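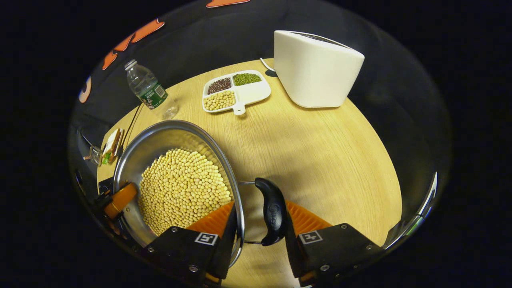
Thursday, October, 7.40 am

Tempeh, batch 21. First one with the new starter from Chauhan and I'm already pleased, which is probably premature, but the spores smell clean and mushroomy straight out of the packet and they dust on beautifully. The old lot had gone a bit musty and clumpy by the end and I should have tossed it two batches ago.

900 g dry soybeans, soaked overnight with a splash of vinegar. Dehulled by hand in the big sink (still the slowest part of the whole business, still weirdly relaxing). Got most of the skins off. I've stopped chasing the last few, Kanchan showed me her slices from the Onbridge workshop with plenty of hull left in and they held together perfectly well.

Simmered until a bean squashed between finger and thumb with a little resistance. Drained, then back in the dry pot over low heat, stirring, until the surfaces went dull and nothing stuck to the spoon. This is the step I used to rush! Every slimy batch in this notebook has "beans a bit damp" written next to it somewhere, go back and look.

Cooled to 34 C, one more spoon of vinegar, then the starter, stirred for a full 3 minutes. Split between perforated bags, flattened to the thickness of my thumb. Into the incubator at 9.15.

Incubator notes, for Pramila mostly, as you asked how the thermostat was behaving: much better since you moved the probe. It used to sit against the back wall and read the heater, and now it hangs between the shelves and reads the actual air. Set to 31. Top shelf still runs warmer than the bottom, so I'm swapping the bags over at lunch and again before I leave.

1 pm. No visible change, as expected. Swapped shelves. Bags sweating slightly on the inside, opened the vent one notch.

5.30 pm. Still nothing to see but the middle of the top bag reads 32, a touch over the air, so something is waking up in there. Lovely. Swapped again, left the vent where it was.

Next day, 8 am. White! A proper fine fuzz over all the bags and the beans starting to knit at the corners. Core temperature 36 and climbing, so the heater is off from now and the mould can do its own heating. I forgot this on batch 17 and cooked the poor thing. Door propped open with the wooden spoon.

2 pm. Solid cake. Picked one up by the edge and it didn't bend. A few grey spots near the holes on the warm side, only sporing, fine to eat, but I'd call it ready and wouldn't leave it any longer. The smell is fantastic, somewhere between fresh bread and the floor of a forest.

Sliced one straight away and fried it in coconut oil with salt. Nutty, firm, no bitterness at all. Best flavour since we started, I reckon. The rest is steamed and in the freezer, with one left raw in the fridge for Kanchan, who wants to try her soy and palm sugar marinade on it.

Weighed a single slab before steaming: 209 g. Didn't weigh the others, should have.

To do:
Label the Chauhan packet with the date opened, and keep it in the freezer door.
Try chickpeas next, same temperatures, shorter simmer.
Order more bags from Flondport, the smaller size, and ask if they come already perforated. My darning needle is going blunt.
Pramila, can I have the spare probe for the bottom shelf?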